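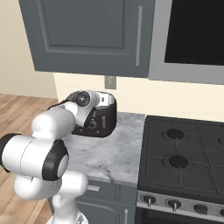 Second day with the Wokura gripper in our kitchen simulation. We have 50 objects to try, and I compare it with the older Reldale fingers. Round things I find easier to plan for than boxes. 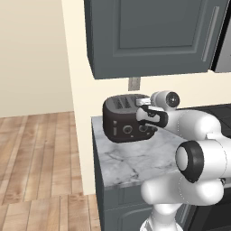
Felista Mwakyusa
Simulation engineer, Langat

For the toaster I chose a grasp at the corner, near the front. The black fingers have to hold a boxy body. Next I will repeat it with 23 other start poses. Which grip force do you use for boxy appliances?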